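In Defense of the Nearly Bare Table

My sister-in-law has a desk with 11 drawers' worth of stuff on top of it and no drawers. I love her, and I have learned to drink my coffee standing up at her place. I bring her up only so you know I've seen the other side of this argument up close and I still think I'm right. A work table should be white, it should be plain, and it should have almost nothing on it.

I didn't always feel this way! When I rented my first studio on Delcombe Street I bought a dark, heavy table with turned legs, because I thought that was what serious people worked at. It ate everything. I lost a black pen cap on it for most of a November and found it about six inches from my elbow. The finish was so deep and glossy and swirly that small things just sank in, and since I couldn't see them I kept piling more on top. By spring I was working on a clear patch the size of a place mat.

Then I helped my friend Chanida Sombatkul move apartments, and she had this plain white table, the kind you'd walk right past in a store (mine, which I bought a week later, came from Drandwood, and the salesman tried twice to talk me into the walnut). I sat down at hers to fill out a parking form and I finished it. That sounds like nothing, but I'd been carrying that form in my bag for 24 days.

What a white top does is make every single object answer for itself. Put one small thing down, something red or blue, and your eye goes straight to it, shadow and all. You can't pretend it isn't there. Put down 9 small things and you feel crowded right away, so you get up and deal with a few of them. On my old table I could have had 81 and felt perfectly fine about it, which was the trouble.

People tell me it looks cold. I get this a lot, usually from people holding a throw pillow. But a table doesn't have to warm up a room by itself, that's what the floor is for. Give me long brown boards with some daylight sliding across them and the table can be as plain as it likes. Add a tall mirror leaning at the back and pale walls, and I honestly don't know what else you'd want.

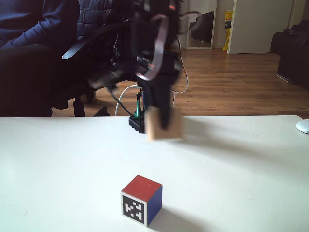 But What About All the Other Stuff?

Fair question, and I'm not going to claim the rest of the room has to be bare too. I'm not a monk. I'm all for a bag standing by the door, and if it's a loud yellow one, even better, you'll never leave without it. Let the cables hang down off the far side and do whatever cables do. I used to spend whole evenings on cables, with little clips and sleeves and a label maker, and every time I needed to move one thing I had to undo the lot. Now they drop down the back toward the floor and I think about them maybe twice a year.

The one rule I hold to is the front half. The part of the table between me and the middle is for the thing I'm working on right now, and everything that stays out permanently goes to the edges. A mouse can live way over on the right. Anything tall goes to the back. My neighbor, who works from home for an outfit called Privance and has opinions about ergonomics, says I reach too far for my mouse and my shoulder will pay for it. She may have a point. I've been reaching for 8 years and so far the shoulder is fine, but I'll report back.

I'll give the other side this much: white shows everything. Coffee rings, pencil dust, that gray smudge your sleeve leaves after a long afternoon. If you wear navy or black to work at one, you'll also find out how much lint you've been carrying around. I wipe mine down in the evening with a damp rag and it takes less time than finding the rag. Scratches bother me less than I expected. The dark table was scratched too, I just couldn't see it until the sun came in low, and then it was all I could see.

And please, spend the money on the chair. I mean this. A table is a flat thing that stays put, and a cheap one does that about as well as a fancy one. A chair has to hold you up all day. Get one with a padded back and casters that roll, and try it for longer than the thirty seconds they give you in the store. I sat in one at Nigatu for so long that they offered me water.

My sister-in-law read a draft of this and says she knows exactly where everything is. I asked her for a stapler. We're still on speaking terms, and I brought my own stapler the next time I went over.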